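Chapter 4
Maize and the Village Market

Maize is the main crop in the Warkano valley. Most families there plant it on small fields and keep a part of the harvest for their own kitchen. The rest is sold in November, when the road to Lengyel is still open.

In this chapter we study how the price of such a crop is formed. We begin with one village of 768 people.
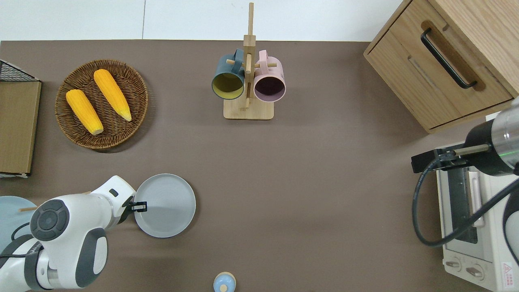

A seller who has more than 20 baskets must decide how long to wait for a better price.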